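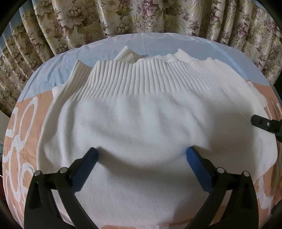 Someone asked after the last class why a supermarket would keep paying attention to a national brand at all if its own label makes more on every jar. The short answer is that profit per jar leaves out the rest of the cart. The long answer takes up most of these notes.

## Week 6: Own label and shelf space

Reading: chapter on category planning, plus the Goltlow case sheet. Bring the case sheet to the seminar.

### Terms

**Own label** (also store brand, private label): goods sold under a name the retailer controls. The retailer sets the recipe or spec, picks the maker, and carries the stock risk.

**Facing**: one unit of a product visible at the front of the shelf. Three jars side by side are three facings, however many stand behind them.

**Gross profit per inch**: weekly gross profit on a product divided by the inches of shelf it takes up. Some chains use feet. It doesn't matter which as long as you don't mix them.

**Switching**: what shoppers do when the product they came for isn't there. They may buy another brand, buy nothing in that category, or go to another store.

### The case

Goltlow runs a mid-size store in Mendavstead. In pasta sauce it carries two lines we care about:

| | Zarneren (national) | Parri (own label) |
|---|---|---|
| Jars sold per week | 254 | 221 |
| Gross profit per jar | $1.00 | $2.00 |
| Gross profit per week | $254.00 | $442.00 |
| Shelf width (inches) | 75 | 75 |
| Gross profit per inch | $3.39 | $5.89 |

Parri sells fewer jars and earns more per inch. The store manager wants to drop Zarneren and give the whole run to Parri.

Note that both lines have the same width, so in this case the weekly totals already tell you which one is ahead. The per-inch figure matters when widths differ. In the homework they do.

### Working it through

Assume that if Zarneren goes, 20 percent of its sales leave the store and the rest move to Parri.

1. Jars that move: 254 × 0.80 = 203.2
2. Profit on those jars: 203.2 × $2.00 = $406.40
3. Profit given up on Zarneren: $254.00
4. Change in the category: $406.40 – $254.00 = $152.40 better off per week

On the category alone, the manager is right. Now bring in the shoppers who left. There are 50.8 lost jars a week. If each lost jar stands for one shopper, and that shopper's whole cart goes elsewhere, the store loses the profit on everything else in the cart too.

Break-even: $152.40 ÷ 50.8 = $3.00

So if the profit on the rest of the average lost cart is over $3.00, dropping Zarneren costs the store money. A weekly family shop will usually clear that easily. A lunchtime trip for one jar and some bread may not. Goltlow would need loyalty card data to know which kind of trip these are.

### Weak points in the method

- The switching rate is the number everything hangs on, and it is usually a guess or a survey answer. People in surveys say they would go elsewhere more often than they do.
- One jar per shopper is a simplification. If people buy two at a time, half as many shoppers are lost and the break-even doubles to $6.00.
- The national brand sets a price the own label is compared with. With Zarneren gone, Parri has nothing next to it to look cheap against.
- Suppliers often pay toward promotions. That money may be booked outside the category, so check before you leave it out.
- More shelf does not bring sales up in step. Going from 75 inches to twice that will not double what Parri sells – past a certain point the extra facings mostly save on restocking.

### A middle course

Most chains would trim the national brand and leave it on the shelf, keeping the best-selling flavors and giving the freed space to the own label. Fewer shoppers leave, and the price comparison stays in place. The case sheet lists Zarneren's flavors by sales. Decide which ones you would keep.

### For the seminar

Rework steps 1 to 4 with a switching loss of 40 percent. Show the new break-even and say in two or three sentences what it does to the manager's case. Round money to the nearest cent and leave the jars unrounded until the last step.

Homework is due Sunday. Late work goes in the box outside the department office.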